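**Joint de silicone qui noircit autour de l'évier : faut-il tout refaire ?**

Bonjour,

J'ai emménagé en novembre et le joint entre l'évier et le plan de travail est noir sur presque toute la longueur. J'ai passé du vinaigre blanc 2 fois, ça s'éclaircit un peu puis ça revient. Le silicone ne se décolle pas. Est-ce qu'il existe un produit qui marche, ou bien je dois l'enlever ?

Khrystyna Hrytsenko

---

**Réponse de Marlene Harms**

Si le noir est dans la masse du silicone, aucun produit ne le fera partir. Il faut le retirer :

- couper le long des deux bords au cutter, lame bien à plat ;
- tirer le boudin, gratter les restes avec une raclette en plastique ;
- dégraisser à l'alcool ménager et laisser sécher une nuit ;
- poser un silicone sanitaire, lisser au doigt mouillé à l'eau savonneuse.

Chez moi c'était du Nikzad blanc, il tient depuis 2 ans.

---

**Réponse de Thulani Khumalo**

essaie la javel avant, du papier absorbant imbibé posé dessus 30 minutes, fenêtre ouverte. Surtout pas en même temps que le vinaigre, rince bien entre les deux. Pour moi ça a suffi mais le joint était récent

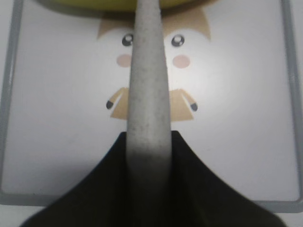
**Khrystyna :** Combien de temps faut-il attendre avant de remettre de l'eau sur le joint neuf ?

**Marlene :** Attends 24 heures, c'est le délai indiqué sur ma cartouche. Regarde quand même la tienne, ça change selon les marques. S'il fait froid dans la cuisine, laisse un jour de plus.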